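Nestarell Hand-Held Gripper Station: Setup and Care

Maintained by Eino Saarela, Stasard. October 2020

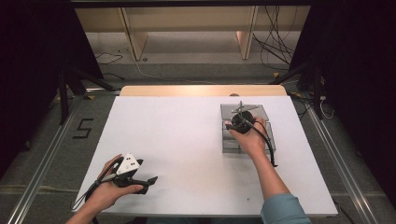

Station 5 with the hand-held gripper and the round black device in use over the white board.

7 comments | 18 shares

Scope

This file covers the setup and routine care of one station. The recordings made there are documented separately in the Diltia data card.

Before each session

- Wipe the board with a dry cloth. Do not use solvent.
- Confirm that the marker plate is firmly seated on the gripper and that its three dots are clean.
- Open and close the jaws fully. Return the gripper to Kovalchuk if they bind.
- Lead both device cables away from the hands.

Maintenance

Jaw pads are replaced after 270 sessions. Cables are replaced after 335 sessions, or earlier if the jacket is cracked. Every replacement must be entered in the station log with the initials of the operator.

Share this page (18)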